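Review: Wiltell Streaming Box, Second Edition

Published 01/04/2023

The Wiltell box is intended for households that have given up cable service but still want a regular channel lineup, with scheduled programs, a printed-style guide and original series released one episode at a time. This review considers the device as a means of watching network television, with particular attention to the guide, the recorder and the quality of live playback.

Setup required one account and one activation code. The box located the local stations without assistance and placed them ahead of the subscription channels, an order that can be changed in the settings menu. The guide displays 14 days of listings. Season premieres are marked in a separate color, and a viewer may set a recording for an entire series from the same screen.

The recorder holds 400 hours of programming on the standard plan and 800 on the extended plan. Recordings of drama series on the Clastora channel began and ended on time during the review period. Live talk programs that ran past their scheduled hour were less reliable - two of them lost their closing minutes.
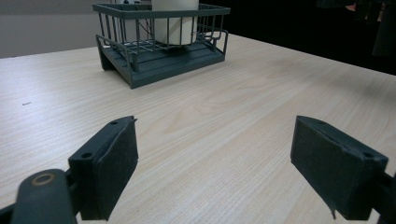
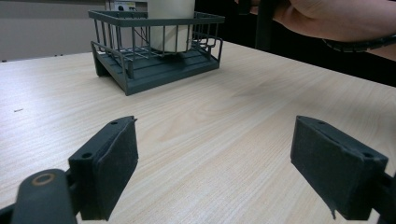
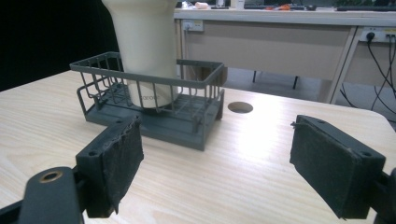
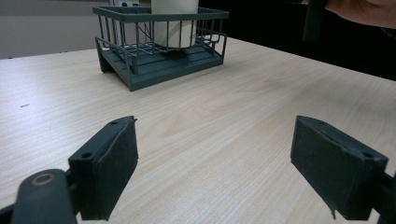
The light wood-grain tabletop, in four views.

Picture quality on live channels was steady, with clear dialogue and no visible delay between sound and picture. On-demand titles were less consistent. Several older series in the Faditz library are offered only with advertisements, and the breaks are often placed in the middle of a conversation.

The remote control is plain and well spaced. It has a dedicated button for captions, a feature many competing devices place three menus deep. The voice search recognized program titles but seldom the names of individual episodes.

Compared with the Honkanen receiver reviewed in July, the Wiltell box offers a better guide and a weaker search function. Parental controls are similar on both devices and may be set by rating or by channel.

The box is recommended for viewers who follow weekly series and prefer a fixed schedule. Households that watch mainly films may find the on-demand selection limited. Up to 2 televisions may be connected under a single account, and additional sets require the extended plan.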